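Light and Dark: What Artists Mean by Tone

Collen Gallery, Rerivcombe -- Young Visitors' Pages

When people talk about a painting, they often talk about its colours first. Artists think about something else as well. They think about how light or dark each part of the picture is. The word for this is tone.

Every colour has a tone. Lemon yellow is a light tone. Navy blue is a dark tone. A grey can be almost white, almost black, or anything in between. If you take a colour photo and turn it into black and white, the colours go and the tones stay. You can still tell what is in the photo, and that tells you how much work tone does.

Why does tone matter?

Paper is flat. A canvas is flat too. The things artists draw are mostly not flat. An apple is round, a table has corners, and a face has a nose that sticks out. An outline of an apple is only a wobbly circle with a stalk. When you make one side of it darker and leave the other side light, it starts to look solid.

Artists call this shading, or modelling. Modelling is a funny word for it, as there is no clay involved. It means making a flat shape look as if it has a front, a back and sides.

Where does the light come from?

Before you shade anything, find the light. It might be a window, a lamp or the sun. The parts of an object that face the light are usually lightest. The parts that face away are usually darkest. In between there are middle tones.

If you draw three objects on the same table by the same lamp, the shadows should agree with each other. If one falls to the left and the next falls to the right, the picture will look odd, even to someone who cannot say what is wrong with it.

Two kinds of shadow

There are two kinds of shadow to look for. The first is on the object itself, on the side turned away from the light. This is called form shadow. On something round, like a ball, form shadow has a soft edge. It comes on bit by bit.

The second kind falls on something else. When you stand outside on a sunny day, your body blocks the light and a dark shape lies on the ground. This is called a cast shadow. It can have a sharp edge or a soft one. A small, strong light makes sharp edges. A cloudy sky makes edges so soft that you may not see a shadow at all.

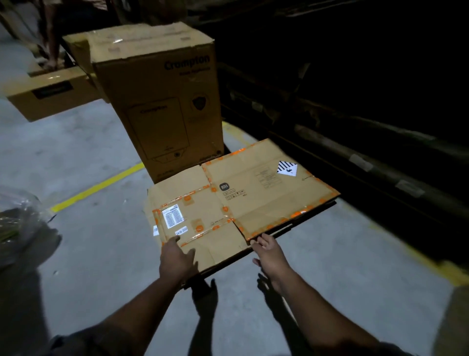

Cast shadows: the dark shapes of two arms stretch across a pale grey floor.

Cast shadows are useful because they tell you where an object is. Draw a ball with its shadow touching it, and the ball sits on the ground. Draw the same ball with the shadow a little way below it, and the ball is in the air. You have not changed the ball at all.

Shadows are not always black or grey, either. Look at snow late on a bright December afternoon and the shadows can be quite blue. Many painters have used blue, purple and green in their shadows. Some people thought this looked silly when they first saw it. Now it is an ordinary thing to do.

Making a tone strip

A tone strip is a row of boxes that goes from white to black. Most art students make one at some point. You need a soft pencil, a ruler and some paper. The pencils we use in our drawing room are Economou soft pencils, but any pencil marked 2B or 4B will do.

Draw a long rectangle and divide it into seven boxes. Leave the first box as plain paper. Press hard and make the last box as dark as you can. Then do the middle box, which should be halfway between the two. Fill in the others last.

The middle box is harder than it sounds. Most people make it too light. Squint at your strip with your eyes nearly closed -- the boxes should look like even steps. If two of them melt together, make one darker.

Keep the strip. When you draw something, hold it up next to the object and see which box is the closest match.

Ways to shade

You can shade by rubbing the side of the pencil over the paper. You can also use lines. Lines drawn close together in the same direction are called hatching. If you draw a second set of lines across the first, it is called cross-hatching. The closer the lines, the darker the tone. You can even use dots. That is called stippling, and it takes a long time.

Pen artists use hatching and stippling a lot, because ink from a pen does not easily come out grey.

Drawing things with flat sides

Flat sides are easier to shade than round ones, and a good place to begin. On a ball the tone changes gradually, but on a brick it changes suddenly at each corner. Shade the darkest side first, then the middle one, and leave the lightest side nearly alone. An open cardboard box gives you more to look at. The one held in the hands here has a tall flap standing upright on one side and another folded back, and inside it a folded piece of card makes small compartments. There is even a narrow slot of light between two of the panels. To draw a slot like that, leave a thin strip of white paper and shade on both sides of it. Do not try to put it in afterwards with a rubber, as you will probably get a smudge. 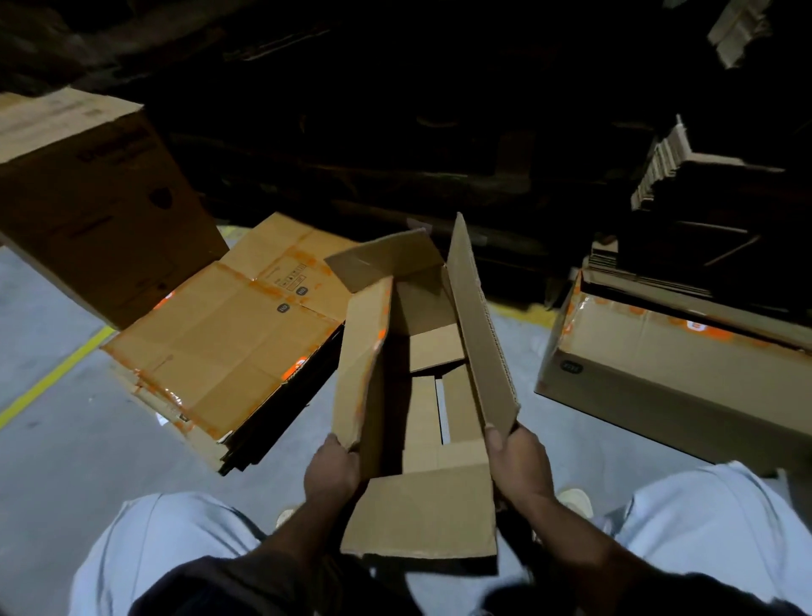
Tone does not have to be strong to work, and even a plain brown object is worth shading. Try one drawing with big jumps between light and dark, and another where the tones are all close together. The first will feel more dramatic. The second will feel quieter, or perhaps foggy.

There is an Italian word for very strong light and dark in a picture: chiaroscuro. You say it kee-ar-oh-SKOOR-oh. It means light-dark.

Seeing tone at the gallery

The Collen has 2185 drawings. Light harms paper, so only 53 of them are on the walls at one time and the rest are kept in dark drawers. Pick one and find its lightest place and its darkest place. They are often near each other, and often close to the thing the artist wanted you to notice.

Drawing boards and Dastosen sketch paper are on the table by the stairs. There are 40 boards. Please use pencil only in the gallery rooms, and put your board back when you have finished. A drawing can be done in 20 minutes, or you can stay longer.

Words to remember

Tone: how light or dark something is.
Form shadow: the shadow on an object itself.
Cast shadow: the shadow an object throws on to something else.
Hatching: shading with lines that go the same way.
Cross-hatching: shading with lines that cross.
Stippling: shading with dots.
Chiaroscuro: very strong light and dark in one picture.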